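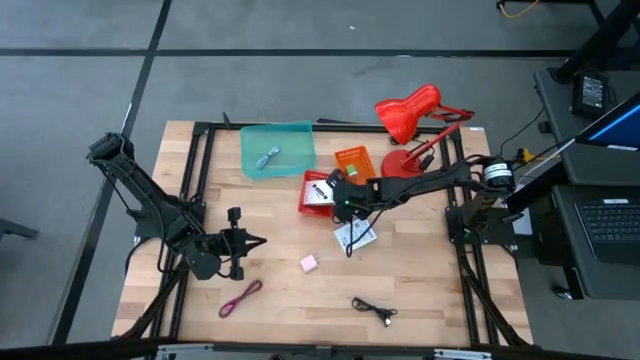 Light wooden top set in a black aluminium frame.

Workshop > Benches and tops > Oil finishes

Search the tips pages Go

Re-oiling a wooden bench top

A wooden top in regular use needs fresh oil when water no longer beads on it. Put a teaspoon of water in the most worn area and leave it for 3 minutes. If the wood darkens underneath, the finish is spent there and the whole top should be done, as a patch repair will show.

Clear the top and scrape off glue with a plastic card. Wipe with white spirit and let it dry fully. Sand along the grain with 120 grit, then 180. Stop at 180 for hard-wearing surfaces – finer paper closes the grain and the oil sits on top. Vacuum, then wipe with a barely damp cloth. The damp raises loose fibres, which come off with one light pass of used 180.

Oil quantities

We use Tiedemann hard oil, thinned one part in ten for the first coat only. Our own top took 207 ml on the first coat and well under half that on the second. End grain takes far more than the face and should be done first and again last.

Pour a small pool, spread it with a lint-free cloth and leave it for 15 minutes. Wipe off everything that has not soaked in. Oil left standing goes tacky and has to be cut back with a white pad. Leave overnight before the next coat. Two coats are enough for a bench, three for a kitchen worktop.

Oily cloths can catch fire by themselves. Lay them flat outdoors to dry, or soak them in water and put them in a lidded metal tin. Do not leave them bunched up in a bin.

Tops held in a metal frame

Wood moves across the grain between winter and summer. Where the top sits inside a frame, keep a gap on the long sides and fix through slotted holes. Slacken the fixings before oiling and nip them up again when the last coat is hard. Mask the metal with low-tack tape – the Westomlow paper tape comes away cleanly after a day, but not after a week.

Light use is fine after 24 hours. Keep water and hot pans off for seven days.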